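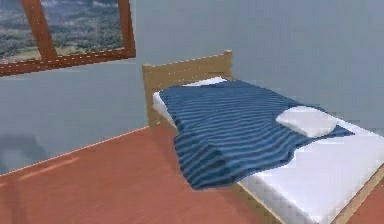

A student in the morning section objected that a hotel room can't be "sold out" if the bed in it is empty at midnight, and that objection is where Unit 2 starts.

Unit 2: Occupancy, no-shows and overbooking

Terms to know
Occupancy rate: rooms sold divided by rooms available.
No-show: a guest with a booking who never arrives and never cancels.
Walk: sending a booked guest to another hotel when no room is left.

A room counts as sold once it is paid for or guaranteed. Whether anyone sleeps in it is a separate number, and front desk reports keep the two apart. Most of the confusion in last term's papers came from mixing them.

Case: the Uvent, Kurkport
The Uvent has 586 rooms. On one night in January, 65 guaranteed bookings were no-shows. The hotel had oversold on purpose and still had to walk 2 guests, who were sent to the Chae across the harbor. The Uvent paid for the room and the taxi.

Work through these before class:
Find the share of the hotel's rooms that the no-shows represent.
List every cost of walking a guest. Include the ones that don't show up on that night's report.
Decide if you would have oversold by less. Give a number and defend it in a paragraph.

The Kidovura reservation software is open in the lab until 9 p.m. Use the practice login, and don't save over the January file.

Reading: chapter 4, skip the section on airline seats.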